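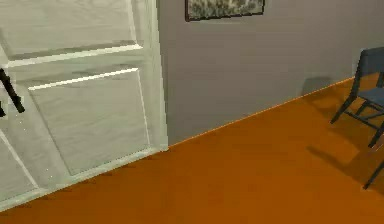

Lleucu Nicholas has painted nails for other people for most of her working life, and for the past few years she has also mixed her own polish under the name Fliva. She sells it in small batches from a spare room at home. We spoke in September, when she was finishing the last colors for fall.

She started mixing after a favorite gray was discontinued. "I had a third of a bottle left and I kept adding thinner to it," she says. "In the end it was like painting with dishwater. So I bought some clear base and a few pigments and tried to match it. I never did match it, but the fourth try was a nice gray anyway, and I wore it all winter."

That gray is still in the range. It's called Jomenmont, and it is a cream with a little green in it that shows up mostly in daylight. It covers in two coats. Nicholas says people often ask her for one-coat polishes, and she has two of those, but she doesn't care for them much herself. "To get it that opaque you have to load it up with pigment, and then it wants to drag. Two thin coats will dry sooner than one fat one. I would rather wait two minutes in between."

Her best seller is Kalletti, a dark plum shimmer. The last batch was 217 bottles and it was gone before she had finished printing the labels for the next color. Over the whole of last year she filled 1119 bottles, all by hand. She could do more. A shop owner, Wolfram Wunderlich, offered to take 2000 if she would have them filled at a factory, and she thought about it for a month before she turned him down.

"Wolfram was very fair about it," she says. "But I would have had to fix the formula in spring and live with it, and I change things. I changed the shimmer in Kalletti twice. He takes a box of 5 colors from me now and picks them himself – usually reds."

On application she has firm opinions. She wipes each nail with remover before the base coat, even if it looks clean, and she caps the tip with every layer. She does not shake bottles. "Roll it between your hands. If you shake it you get bubbles, and then you write to me about bubbles."

Stamping is the one thing she has never gotten along with. She owns a drawer of plates and a scraper, and her images still come out with half a leaf missing. For patterns she goes back to a thin brush or a piece of makeup sponge.

The next color, Ehlers, is a brick red with copper flakes. She was wearing it on one hand when we talked, with an older version on the other. The older one had chipped on the thumb by the third day, and she was still deciding whether to blame the flakes or the top coat.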